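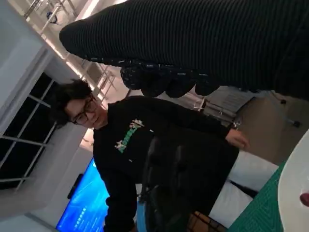

Moving from piano to pipe organ, where do I start with the pedals?

Posted by Anahera Ellery

Hello all, first time posting, long time lurker. I've played the piano since I was small (did all my grades, accompanied the school choir, play for weddings when someone's desperate) and in January our organist at Mamarcombe moved away to be near her grandchildren. Guess who was asked if she could "just fill in for a bit".

So I've been filling in for a bit. I play the hymns on the manuals only, with the left hand doing its best to sound like a left hand and two feet, and it's fine, people sing, they're very kind. But I'd like to do it properly. The instrument is a lovely old thing, two manuals and full pedals, and it feels rude to sit there with my feet tucked under the bench like a child at the dentist.

My problems so far:

I can't find the notes without looking. If I look down I lose my place in the hymn book, and if I don't look down I play something terrible and very loud in the middle of verse three.

My left hand wants to follow my feet. As soon as the pedal goes down, my little finger goes down as well, and if my feet go up my hand goes up too. I can play quite hard piano music and I can't play a plain four-part hymn with the bass in my feet. It's humbling!

Everything comes out smeary. On the piano I'd use the sustain pedal to join things up, and there isn't one, so I either hang on too long or leave great holes.

I was lent a book by a man called Gostorance, a tutor for beginners, very old, the cover's gone. It starts with page after page of pedal exercises with no hands at all and I got bored by the second evening. Do I really need to plough through all that? Or can I learn it by playing hymns very slowly? I've got the key to the church and can get in most Tuesday evenings, but I don't have anything to practise on at home apart from the piano. Also do I need the special shoes? I've been doing it in socks.

Any advice very welcome, especially from anyone who came to it from the piano as a grown-up.

Ailbhe Corrigan

Oh I could have written this myself, word for word, except that mine was a tiny place with a heater that clanked. I came over from the piano in my forties and it does come, I promise, but it was a good few months before I stopped dreading the last verse.

Shoes first because that's the easy one. Yes, get some. They needn't be proper organ shoes to start with (I wore an old pair of jazz dance shoes for ages) but you want a thin sole, a bit of a heel and nothing sticking out at the sides. In socks you'll learn to do everything with the ball of your foot and then have to unlearn it when you find out you've got heels. Keep them only for the organ so you don't tread grit into the pedals.

Finding the notes. Sit in exactly the same place every time, that matters more than anything. Get the bench height right so your feet rest on the pedals without pressing them, then put yourself in the middle and check it before you play a note. After that you can feel for the gaps, where there's no black note between B and C or between E and F. Slide your toe along until it drops into the gap and you know where you are. I used to do that silently during the sermon with no stops out. Keep your knees fairly close together for small steps and measure the distance from one foot to the other, it's much easier than measuring from nowhere.

Now your left hand. What sorted mine was playing only left hand and pedals, no right hand at all, which sounds dreadful and is worth every minute. Take the tenor line in your left hand, the bass in your feet, and go at a crawl. When you can do that, adding the right hand is a treat. And try putting the left hand on the other manual with a really different sound, something reedy, because then your ear can tell which line has gone wandering off. If everything's on the same stop it's just soup.

The smeariness is fingering more than anything. You have to change fingers on a held note, so you play it with your third, swap to your fifth without letting it sound again, and then you've got a spare hand's worth of fingers for what's coming. You can practise that on the piano at home quite happily. Repeated notes need a definite gap before them, and in a big room you need a bigger gap than feels polite. Have someone play while you stand at the back, or record yourself on your phone from a pew. I got a nasty shock when I did that.

As for the book, I'd do a bit of both. Ten minutes of the dull stuff when you arrive, while you're fresh, then a hymn. Pick 6 hymns your lot sing all the time and learn only those with pedals, and carry on doing the rest on manuals. Mine were all in G or F. If you lose it halfway through, take your feet off and keep your hands going, and the singing will cover you.

At home you can sit on the edge of a kitchen chair and do the foot patterns on the floor. My husband thought I'd lost my mind but it does help.

Pluvberg

Just do the exercises. Everyone hates them. I skipped them and had to go back.

Don't bother with toe stack pedals off the internet for home, the spacing is wrong.

Chaimongkol

Agree with most of what Ailbhe said, only I'd disagree about starting with four-part hymns at all. They were written for voices and the bass line jumps all over the place. I'd look for some easy trios or chorale preludes where the pedal has long slow notes, or even holds one note for a whole page. You get used to having your feet busy without the panic, and they make nice quiet things to play before the service as well. My teacher gave me one where the pedal had 2 notes in it. I was so proud of that piece.

And if your hymn book's bass is awkward, change it! Drop a note an octave if it saves you a leap, or hold on through a passing note. The person in the front row won't mind as long as the beat keeps going.

One thing I'd add is to ask whether there's an organists' association near you. Ours runs a beginners' morning in the spring and you get to try different instruments, and the older members will give you lessons for the price of a cake. Check that your pedals are even working properly, too. I spent weeks thinking my low D was bad technique and it was a broken spring.

Anahera Ellery

Thank you, all of you! I've ordered some shoes and I've had a go at left hand and pedals on its own. It was awful, so I suppose it's doing me good. Ailbhe, when you swap fingers on a held note, do you do it for the inside parts as well or only the tune?

Ailbhe Corrigan

Mostly the tune to begin with. Let the alto look after itself for now, and pencil your fingering in or you'll do it differently every week.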